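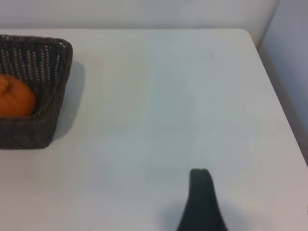 Wrist view from the Pukar kit: basket, orange, one finger.

Hi! I'm Diane Charbonneau and I put together the Pukar demo kit, so if you write in with a question it's me you'll get. The kit is for people who already have an arm and a gripper and want to start gathering examples for a policy without spending a month on brackets and scripts (I spent that month, it was August, I don't recommend it).

What you get is the wrist camera mount, the camera, a strain-relieved cable with way too many velcro loops, the hand controller, and a license for Flilliter, our recording software. You hold the controller, the arm follows, and Flilliter saves the wrist video together with the joint positions and the gripper opening, all on one clock. Press the thumb button to start an episode, press it again to end it, hold it down to throw the episode away. I throw away a lot of mine! The discard button was the very first thing I asked for.

The starter task in the booklet is fruit and basket. It sounds almost too easy, but please do it first anyway. One orange, one dark woven basket, a plain white table. You record the orange going into the basket and the orange coming back out as separate tasks with separate names, and you move things between episodes so the policy can't just memorize one path. Slide the basket to a new spot, turn it, push it half out of view. The wrist camera only sees a small patch of table at a time, and you want plenty of episodes where the target starts out near the border or isn't in view yet.
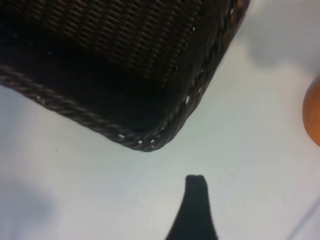 I like a basket with a thick braided rim for this, by the way. Rims are where beginners (me too, back then) come in too low and bump, and a few slow, careful approaches to a corner teach the policy a lot more than a pile of fast ones down the middle.

For numbers, the booklet says 80 episodes for a first training run, and 200 once you start moving the basket. One of our early customers, Kowalchuk, went all the way to 800 and then asked for folders inside folders, so Flilliter has those now. You can tag episodes too, and filter by tag when you export.

A few things people ask me all the time. Yes, the mount goes on left or right. Yes, you can unplug the controller in the middle of a session, the arm holds its position and the episode gets marked as broken. No, there's no depth camera in this version. Lock your exposure before you start, especially on a white table, or the brightness will wander as the gripper moves in and out over dark objects.

The kit ships from Kekemow in one box with 3 spare mount screws (they're tiny, you'll want them). Software updates are included, and the last one came out 22 October 2021 with faster export and a fix for the stuck thumb button. If you're not sure your gripper fits, send me the flange drawing before you order and I'll check it against the mount.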